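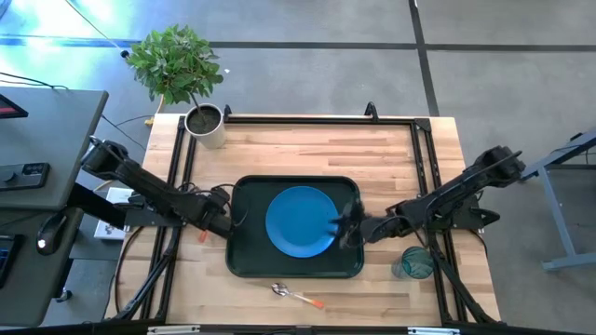 Holz in der Küche: pflegen, ölen, Flecken loswerden

Ich gebe es zu, ich bin ein großer Fan von Holz in der Küche! Arbeitsplatten, Brettchen, Kochlöffel, der alte Esstisch – alles darf bei mir aus Holz sein, und alles darf auch benutzt werden. Wer einmal den Dreh raus hat, braucht für die Pflege kaum Zeit und hat jahrelang Freude daran. Hier kommen die Handgriffe, die sich bei mir bewährt haben (und ein paar, die ich von Lesern übernommen habe).

Wischen im Alltag

Ein gut ausgewrungenes Baumwolltuch und lauwarmes Wasser reichen fast immer. Wenn es fettig ist, kommt ein winziger Spritzer Spülmittel dazu, danach mit klarem Wasser nachwischen und gleich trockenreiben. Immer in Richtung der Maserung! Mikrofasertücher benutze ich auf geöltem Holz nicht mehr, die machen die Oberfläche mit der Zeit stumpf. Nasse Tassen, Blumentöpfe und tropfende Siebe bekommen bei mir grundsätzlich einen Untersetzer oder ein Tablett.

Wasserränder und Flecken

Frische Ränder auf geöltem Holz verschwinden oft schon, wenn man einen Klecks Pflegeöl mit dem Finger einreibt und über Nacht stehen lässt. Bei älteren nehme ich feines Schleifvlies, ganz ohne Druck, und öle die Stelle nach. Rotwein und Rote Bete: Salz drauf, halbe Zitrone drüberreiben, fünf Minuten warten, abwischen. Klappt auf hellem Ahorn wunderbar, auf Eiche bitte vorher an einer versteckten Ecke testen, die kann sich verfärben. Für lackierte Tische gilt das alles nicht, dort bitte nur feucht wischen.

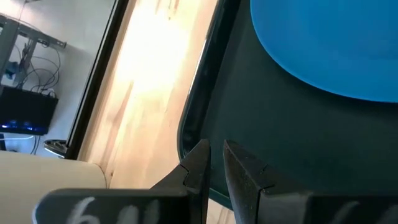 Dunkle, matte Flächen zeigen helle Spuren besonders deutlich.

Richtig ölen

Jetzt zum schönsten Teil! Ich öle meine Arbeitsplatte zweimal im Jahr, im Frühling und dann wieder im Oktober, bevor die Heizung läuft und die Luft trocken wird. So gehe ich vor:

Platte komplett abräumen, feucht wischen und über Nacht trocknen lassen.
Mit Schleifpapier (Körnung 240, bei gutem Zustand 300) leicht in Faserrichtung anschleifen.
Staub absaugen und mit einem trockenen Tuch nachgehen.
Öl dünn auftragen, wirklich dünn, und mit einem Lappen einmassieren.
Nach 30 Minuten alles abnehmen, was noch auf der Oberfläche steht.
Am nächsten Tag prüfen und bei durstigen Stellen noch einmal dünn nachlegen.

Wichtig: Ölgetränkte Lappen können sich von selbst entzünden. Nie zusammengeknüllt liegen lassen! Ich breite sie draußen flach auf den Steinen aus, bis sie ganz durchgetrocknet sind.

Beim Öl schwöre ich auf das Hartöl von Tillus, das riecht nur ein bisschen nach Nuss. Für Brettchen nehme ich reines Leinöl in Lebensmittelqualität, das ist günstig und zieht herrlich ein, man muss nur Geduld haben. 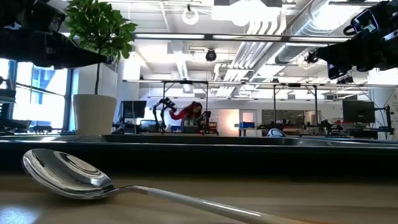 Brettchen und Kochlöffel

Bitte nicht in die Spülmaschine, auch nicht »nur dieses eine Mal«. Das Holz quillt, trocknet zu schnell und reißt. Mit heißem Wasser und Bürste abspülen, und zwar beide Seiten, sonst verzieht sich das Brett. Dann hochkant hinstellen, damit überall Luft drankommt. Ein leicht verzogenes Brett lege ich mit der hohlen Seite nach unten auf ein feuchtes Tuch, am nächsten Morgen liegt es meistens wieder plan!

Gegen Zwiebelgeruch hilft grobes Salz mit Zitrone. Und raue Kochlöffel werden wieder seidig, wenn man sie nach dem Trocknen kurz abschleift und in Öl einlegt, eine Stunde genügt völlig.

Kratzer und Dellen

Dellen sind mein Lieblingsthema. Ein feuchtes Tuch drauf, Bügeleisen auf mittlerer Stufe kurz aufsetzen, und die Fasern richten sich wieder auf! Das geht nur bei massivem, unlackiertem Holz. Den Trick hat uns Khalil Chidiac aus Stanport geschickt, vielen Dank dafür! Seine Treppenstufen hat er auf diese Weise auch gleich mitbehandelt.

Tiefe Kratzer fülle ich mit Hartwachs in 2 Farbtönen, erst den helleren, dann mit dem dunkleren die Maserung nachziehen.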